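中古デスクトップPCを静かな家庭用ファイルサーバーに仕立てる手順

押し入れに眠っている古いデスクトップ、ありませんか? あれ、ちょっと手を入れるだけで家じゅうの写真と音楽を受け止めてくれる頼もしい保存庫になるんです! 私は去年の冬に一台組み直して以来すっかりはまってしまい、いまでは実家の分まで面倒を見ています。このページでは、掃除からOSの導入、共有フォルダの設定、バックアップまでを、私がやった順番のまま書いていきます。

用意するもの

・64ビットCPUを積んだデスクトップPC(メモリは4GBあれば動きます。8GBあるとかなり快適)
・OS用の小さめのSSD
・データ用のハードディスク2台(同じ容量が楽)
・USBメモリ(8GB以上)
・LANケーブル
・プラスドライバー、エアダスター、柔らかい刷毛
・CPUグリスと無水エタノール

うちのサーバーの名前は「selo」です。以下のコマンド例にも出てきますが、お好きな名前に読み替えてください。名前を考える時間がまた楽しいんですよね。

1. 分解と掃除

電源を切り、コンセントを抜いて、電源ボタンを数秒押してから始めます。ケースは横に寝かせて、側板のあった面を上に向けると作業がぐっと楽です。ネジは外した場所ごとに小皿に分けておきましょう。私は最初これをさぼって、インチネジとミリネジを混ぜてしまい、夜中まで一本ずつ合わせる羽目になりました……。

ファンは羽根を指で押さえてからエアダスターを吹きます。勢いよく回すと軸を傷めることがあります。ヒートシンクの隙間のホコリは刷毛でかき出し、古いグリスはエタノールを含ませた紙で拭き取ってください。

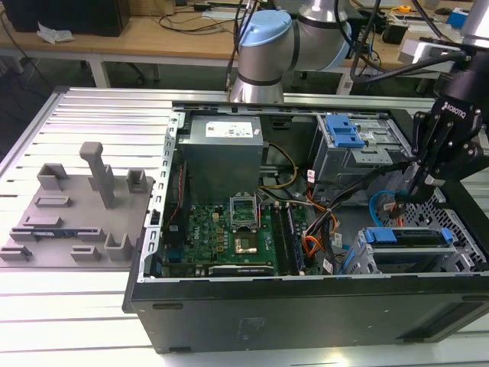
CPUまわりの注意

CPUを外した状態のソケットには、指でも刷毛でも触れないこと! 接点はとても繊細なので、ホコリが気になるときも離れたところから軽く風を当てる程度にします。CPUを戻すときは三角印か切り欠きの位置を合わせ、押し込まずにそっと置くだけ。グリスは米粒ほどで足ります。メモリは左右の爪がカチッと留まるまで、まっすぐ差し込んでください。

2. BIOSの設定

組み直したらモニターとキーボードをつないで起動し、BIOS画面に入ります。入り方は機種によってF2だったりDeleteだったりします。変えておきたいのは次の項目です。

・停電からの復帰後に自動で電源を入れる
・USBメモリからの起動を優先する
・SATAのモードをAHCIにする

日付と時刻が大きくずれていたら、マザーボードのボタン電池を替えどきです。CR2032が多いですが、型番は現物で確かめてくださいね。

3. OSを入れる

私はDebianを選びました。公式サイトからインストール用のイメージを取ってきてUSBメモリに書き込み、そこから起動します。途中でソフトウェアの選択画面が出てくるので、デスクトップ環境のチェックは外し、「SSHサーバー」と「標準システムユーティリティ」だけ残します。rootのパスワードを空欄にしておくと、自分のユーザーでsudoが使えるようになります。インストール先はSSDです。ディスクを間違えると中身が消えますから、容量の表示をよく見て!

終わったら別のパソコンから入ってみましょう。

ssh 自分のユーザー名@selo.local

つながらないときは、avahi-daemonが入っているかを本体側で確認します。SSHのポートは標準の22のままで構いませんが、ルーターで外に開けるのはやめておきましょう。家の中だけで使うなら、それで十分便利です。

ここまで来たら、もうモニターもキーボードも外して大丈夫。この瞬間がたまらなく好きです!

4. 共有フォルダを作る

データ用ディスクの1台目をext4でフォーマットし、/srv/dataにマウントします。再起動しても自動でつながるように、/etc/fstabへUUIDで書いておくのを忘れずに。続いてSambaを入れます。

sudo apt update
sudo apt install samba
sudo mkdir -p /srv/data/photo
sudo chown 自分のユーザー名 /srv/data/photo
sudo chmod 700 /srv/data/photo
sudo smbpasswd -a 自分のユーザー名

権限の700は「自分だけが読み書きできる」という意味です。家族と共用したい場合はグループを作って770にします。設定ファイル /etc/samba/smb.conf の末尾には、次のように書き足します。

[photo]
path = /srv/data/photo
read only = no
valid users = 自分のユーザー名

保存したら sudo systemctl restart smbd で反映です。Windowsならエクスプローラーのアドレス欄に \\selo\photo、Macなら「サーバへ接続」に smb://selo.local/photo と入れると開きます。スマホの写真が自分で組んだ機械に流れ込んでいくのを見ていると、つい顔がにやけます。

5. バックアップ

2台目のディスクは/srv/backupにマウントして、毎晩コピーを取ります。sudo crontab -e で次の一行を足してください。

20 3 * * * rsync -a /srv/data/ /srv/backup/

これで毎日午前3時20分に動きます。--deleteを付けていないので、うっかり消したファイルもバックアップ側には残ります。その分だけ容量は食うので、たまに df -h で空きを見てあげましょう。大事な写真だけは外付けディスクにも写して、別の場所に置いておくと安心です。

うまくいかないとき

起動しない:メモリの差し込みが浅いことがよくあります。1枚だけ挿して試してみてください。
音がうるさい:ファンにケーブルが触れていないか見ます。ハードディスクの振動なら、固定ネジの締め直しで変わることがあります。
コピーが遅い:LANケーブルを替えてみましょう。うちでは古いケーブルが原因で、替えただけで見違えるほど速くなりました。
パスワードが通らない:Sambaのパスワードはログイン用とは別物です。smbpasswdで設定し直します。

次のページでは、このサーバーに音楽配信ソフトを入れて、台所のスピーカーで鳴らすところまでやります。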